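Zu Besuch in Havircombe: ein Nachmittag zwischen Kompressoren und Kotflügeln

Schon auf dem Hof roch es nach Öl und altem Leder, und ich war eigentlich sofort glücklich. Die Werkstatt Bolger in Havircombe öffnet im Februar ihre Tore für Besucher, und ich wollte seit Jahren hin - wer Vorkriegswagen mag, kommt an dem Namen kaum vorbei.

Empfangen hat uns Rhys Costigan, der den Motorenbau leitet und so schnell redet, dass ich mit dem Mitschreiben aufgegeben habe. Auf dem Prüfstand hing ein Reihenachtzylinder mit Kompressor, frisch gelagert, und als er ansprang, ging ein Grinsen durch die ganze Gruppe! Erst 1000 Umdrehungen, ganz brav, dann langsam hoch auf 3000. Mehr gibt es beim Einlaufen nicht, da ist Costigan streng. Mir hat es gereicht, das Heulen des Laders hatte ich noch auf der Rückfahrt im Ohr.

In der Pause saßen wir zusammen und haben über Vergaser gestritten (ich bleibe bei meiner Meinung).

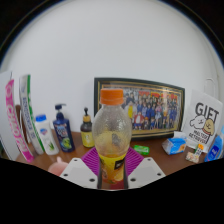
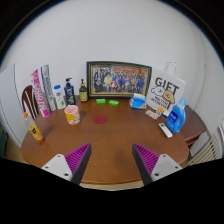 Danach ging es in die Blechnerei zu Yakubu Sani. Er baut gerade einen Kotflügel für den Drenelbridge Tourer mit der Fahrgestellnummer 377 nach, komplett von Hand über dem Holzmodell. Von dieser Ausführung gibt es nur noch 2 Wagen, und am anderen durfte er Maß nehmen. Wunderbar fand ich, dass er die alten Hammerspuren auf der Innenseite stehen lässt, so wie sie das Werk damals auch hinterlassen hat. Ich durfte selbst ein paar Schläge auf ein Reststück setzen. Reden wir nicht darüber.

Zum Schluss noch das Archiv im Obergeschoss, für mich der heimliche Höhepunkt: Zeichnungen, Rechnungen, Rennmeldungen vom Bergrennen in Celtodgate, teils mit Bleistiftnotizen der Mechaniker zu Düsen und Übersetzung. Ich hätte dort Stunden verbringen können und musste als Letzter hinausgebeten werden.

Wer hinfahren möchte: vorher anmelden, die Gruppen sind klein. Und feste Schuhe anziehen, in der Blechnerei liegen Späne. Der Tourer soll im Sommer wieder fahren, dann bin ich auf jeden Fall noch einmal da.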